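Sim grasping: wrist-angle randomization vs. fixed top-down approach

Posted in: Manipulation / Simulation

kivanov
February 21, 2020
Writing up what we have on the Jiltley task set. Simulated Franka, parallel gripper, one teal object on a white surface, textured back wall. We trained 2 policies on 471 demonstrations. Policy A only ever saw straight-down approaches. Policy B saw the same objects with the wrist yaw and approach angle randomized. Evaluation was 17 held-out layouts with 4 camera poses each. B completed the lift in more layouts than A, and the gap came almost entirely from long objects lying flat.

marulanda_m
Which layouts? If the object is long and flat, a top-down grasp at the middle should be the easy case. I would expect randomization to hurt there.

kivanov
Renders from the layout I mean. First one has the fingers at the middle of the bottle, second has them closed on one end of the object.
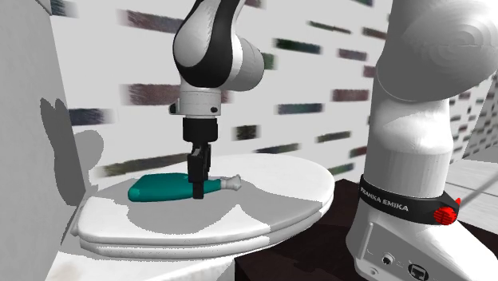
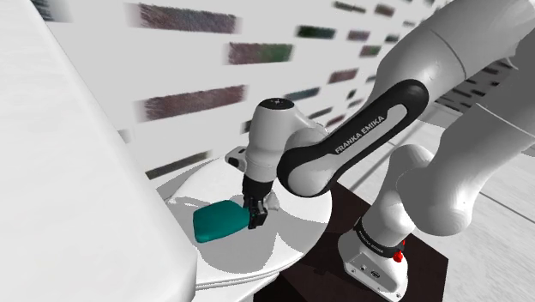
Middle grasps are easy only if the finger opening lines up with the narrow axis of the object. A picks the middle regardless of yaw. B goes for an end more often, where there is less width to clear.

torque_ripple
I don't buy the width explanation without contact logs. An end grasp puts the center of mass well outside the fingers, so you pay for it in torque. What friction coefficient are you using? If it's the default, the sim may be letting you get away with pinches that would rotate out on hardware.

kivanov
Default friction, yes. Mass is constant across objects too, so the torque point stands. I can rerun with both randomized.

marulanda_m
Also, how did you split the camera poses? In the Nultutthorpe benchmark the tilted views leaked into training and everyone's numbers dropped once that was fixed.

kivanov
Split by layout, then by pose. No held-out pose appears in training. I checked the seeds by hand.

brill_lab
We tried something close to this in Brillville last June and saw the opposite. Randomized approach angles gave us slower convergence and no gain at the end. Our objects were mostly boxes though, and the gripper model was different.

torque_ripple
Boxes would do it. Yaw error on a near-square footprint costs you very little, so the fixed policy has nothing to lose.

brill_lab
Ours weren't near-square. Cereal box proportions. I still think the demo count matters more than the angle distribution.

kivanov
Fair. I'll add a run at half the demos and post the per-layout table with contact forces. Friction sweep goes first.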